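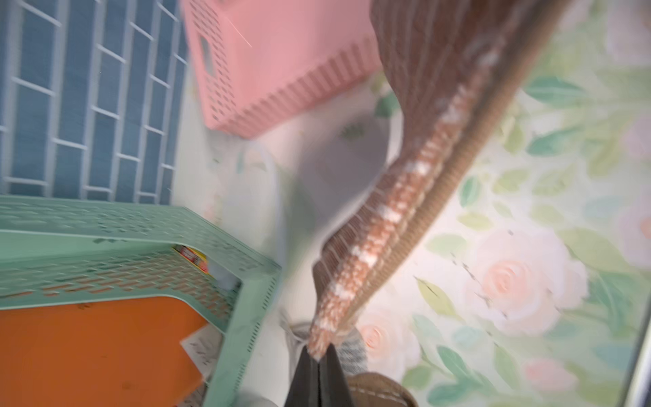 How do I stop a shoulder bag from stretching out at the strap? I bought a secondhand one at the Ciltholm flea market and I love it to bits, but every time I carry groceries in it the thing hangs lower and lower. The strap is the braided kind, reddish-brown with little flecks of white and pale pink running down the middle, and it widens out where it meets the striped fabric. I've already lost 2 inches of height and it bangs on my hip when I walk. Can I shrink it back, or do I need a new strap? I don't own a sewing machine – just needles and a lot of patience!

Asked 3 September 2020

2 answers

First thing, find out what the fiber is. Cotton will pull up a bit if you get it damp and dry it flat, acrylic mostly won't. I had a cotton one from Saarela that grew like crazy, and I ended up tying a plain overhand knot up near the shoulder. Took seconds and it looked kind of cute. If you don't want a knot, fold the extra over on itself and stitch through both layers by hand with upholstery thread. Go back and forth more than you think you need to. And please don't put it in the dryer, I did that to a different bag (wool, from Trernach, I was so mad) and the body shrank while the strap stayed the same length.

Braids always give some, that's how they are. Try carrying less? Mine holds up fine with a book and a wallet but canned stuff kills it. You could also sew a length of flat cotton tape along the back so the tape takes the weight. I paid 18 for a roll at Ivero, way too much, but I still have most of it. Pin it with the bag empty, not hanging up. Also hang it by the body when you put it away, mine lives on a shelf now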